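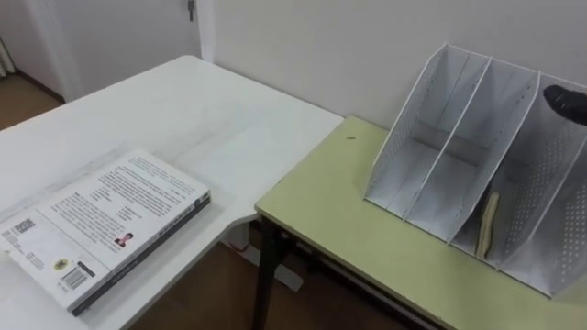 The following account was prepared at the request of the Office of Instruction at Prandberg. It concerns the last of the filing sessions, and it is written by the operator who performed them. The Office asked for a plain record. I have tried to supply one.

The assignment came in September. The archive at Dakinach wished to receive a machine able to take a book or a notebook from a desk and place it upright in an organizer, and to do so without bending a cover. The Office agreed to provide 1000 accepted demonstrations. A demonstration was accepted when the article stood in its slot and the hand had withdrawn without touching anything else. Everything short of that was entered as rejected, with a reason chosen from a list of 23.

I was trained on the Satti controls, which consist of a visor and a pair of gloves. The operator sits in the adjoining room with the door shut. The visor shows what the machine would see if it were looking, and the gloves carry the movement of the fingers to its fingers. The manual calls this arrangement "lending." I did not care for the word when I first read it, and I used it in my reports within the week, as everyone did.

The operator's instructions filled one page. The arm was to approach from above. The fingers were to close on the upper part of the article, where the cover is stiff. The article was to be carried with its lower corner leading, so that the corner could find the slot before the rest followed. The operator was not to hurry and was not to hesitate. On this last point the page was underlined.

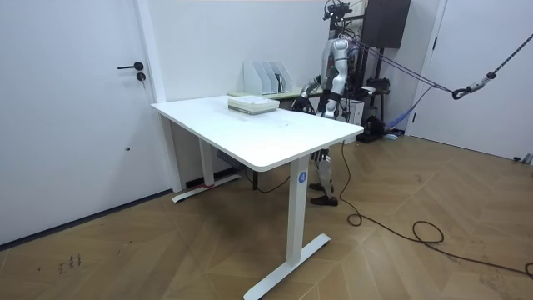
It was the instruction about hesitation that gave me trouble. The first reviewer's note on my work reached me after 60 demonstrations. It stated that my approach was acceptable, that my grip was good, and that I showed a pause before release. The article would be in its slot, standing properly, and the hand would remain closed upon it for a moment longer than the task required. The reviewer asked whether there was a fault in the gloves.

I had the gloves tested, and there was no fault.

I should explain that before I came to Prandberg I was employed for many years in a lending library, and that I was taught to shelve by a woman who had done it for longer than I had been alive. She did not explain her methods. She stood beside me and put books away, and after a time I put books away as she did. She had a way of keeping her hand on the spine once the book was home, as one might steady a child who has just been set on a chair. I do not remember deciding to copy it. I had never known that I did it until the Office sent me a note.

I replied in writing that the matter would be corrected.

For several sessions I attended to nothing else. I told my hand to open, and it opened, and the demonstrations of that period are brisk and correct. They also contain the greater part of my rejections. Four notebooks went over sideways. One paperback slid down flat behind a divider and had to be retrieved by the technician, who came in, lifted it out, set it on the white desk again and went away without speaking. The reviewer's second note observed that the pause had been removed and that the rate of acceptance had fallen. The third note asked whether I would consider resuming my earlier manner.

I resumed it. The Office entered the pause in the file as "settling time" and added it to the one-page instruction, between the paragraph on carrying and the paragraph on withdrawal. Two other operators were asked to learn it from my recordings. They learned it well enough, although one of them held on too long, and the other let go and then touched the article again, as if to ask its pardon.

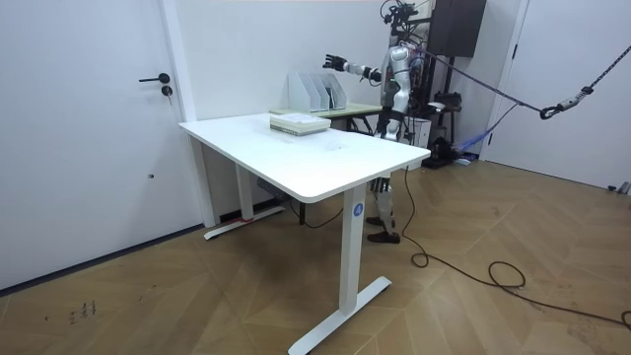

The sessions continued through the autumn. A filing session is quiet work. The operator hears very little through the visor apart from the motors, and the room shown in it does not change. I came to know the smudges on the white desk and the dark speck on the green tabletop as a person knows the marks on the ceiling above a sickbed. I knew how far the arm could be sent toward the far end of the desk before the shoulder complained. When I went home in the evening I would reach for a cup on my own shelf and find that I was approaching it from above.

I reported this to the Office, as the manual requires. The manual refers to it as "carryover" and describes it as harmless. It advises the operator to cook a meal, or write a letter by hand, after each session. I wrote letters. There was one person to whom I might properly have addressed them, and she had died in the spring before I came to Prandberg, and so I wrote them to the Office instead and did not send them. I mention it only for completeness.

The training procedure is known as Sitine. I was not employed on it and can describe it only as an operator would. The accepted demonstrations are given to it together. It looks for what they share, and it sets aside what they do not. I was told that it does not keep any single demonstration, in the way that a person who can write her name does not keep the first time she wrote it. When Sitine has finished, the gloves are taken off and placed in their case, and the machine is asked to do the task alone.

On the morning of the trial I was invited to come in and stand by the wall. I had not often been in the room during a session, and I found it smaller than the one I had worked in, though it was the same room. The technician checked the rope. The supervisor read out the number of the trial, and the machine was released from control.

It did nothing for a short time. Then the arm went out over the desk, and came down, and the fingers closed.

I had supposed that I would recognize it at once, and I did not. The approach belonged to all of us. It was lower than mine and a little wider, and there was something in the turn of the wrist that I took to be the work of the operator who held on too long. I watched it as I would have watched a stranger. It carried the notebook across with the lower corner leading. The corner neared the slot. The notebook went down toward it.

The hand stayed where it was.

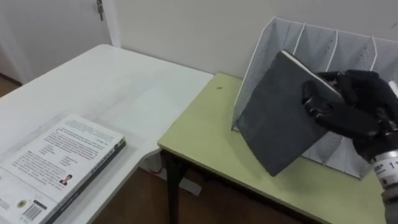 The supervisor looked at the clock. The technician, who had seen more sessions than any of us, did not. I counted, although I had not been asked to, and I had reached two when the fingers opened, the smallest one last. My own smallest finger had been slow since a winter in my childhood when I broke it on a gate. I do not believe the other operators share the habit. It may be that they took it from the recordings along with the rest.

I asked whether the trial could be run a second time. It was run a second time, with the same result, and then with the paperback, and then until the supervisor was satisfied. In each case the hand remained for the same interval. Over a book that leaned a little it waited no longer than over a book that stood straight. I noted this with some interest. She would have waited longer over the one that leaned. So, I think, would I.

The Office has since asked me whether, in my opinion, the settling time should be preserved in the version supplied to Dakinach. The archive holds 4000 articles in the first room alone, and the interval, multiplied by that figure, is of concern to them. Their engineers have proposed to shorten it by half. They have also proposed to remove it and to correct any falls with a second pass of the hand.

My recommendation, for the record, is that it should be kept at its present length. I have set out the technical grounds in the attached sheet, together with the rates of acceptance before, during and after the period of correction. The figures are sufficient, and the Office need not consider anything further in this account.

I have been asked as well whether I will undertake the next assignment, which concerns the folding of cloth. I have accepted. I was taught to fold by a different person, and I have informed the reviewer that there is likely to be a shake at the end of it, before the first crease is made. I have requested that the gloves be left unchanged.

The visor was returned to stores at four in the afternoon. I signed for it, and the clerk held out a hand for the pen, and I gave it over somewhat late.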